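3.2 Color and Perceived Room Size

Participants in the second study were recruited through the Wadalel housing office and completed the survey in November. Of those invited, 181 returned a usable form. Each person viewed a series of interiors on a desktop monitor and rated how large, how warm and how restful each room seemed. The order of the interiors was changed for every participant, and no time limit was set.

Wall color had a clear effect on ratings of size. Rooms with pale walls were judged larger than rooms of the same floor area with dark walls, in line with the pilot results reported by Pascual in Section 2. Floor color had a weaker effect, and it depended on the walls. A strong floor color lowered the restfulness score when the walls were also strongly colored, but made little difference when they were neutral. Participants who had lived in their present home for less than 3 years gave more varied answers on all scales.

Written comments support this reading. Several participants said that a bright floor "pulls the eye down" and that they would choose it for a kitchen or hallway before a bedroom. Others mentioned cost and cleaning, which the survey did not cover.
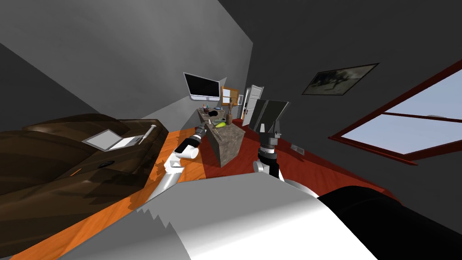
Materials and Stimuli

Figure 3. Computer-rendered interior with gray walls and an orange floor.

Rendered rooms were used so that wall and floor colors could be changed separately. Monitor brightness was set to the same level at both test sites, Saludo and Gillavico, before each session. Ratings from the two sites did not differ on any scale and were combined for the analysis in Section 3.3.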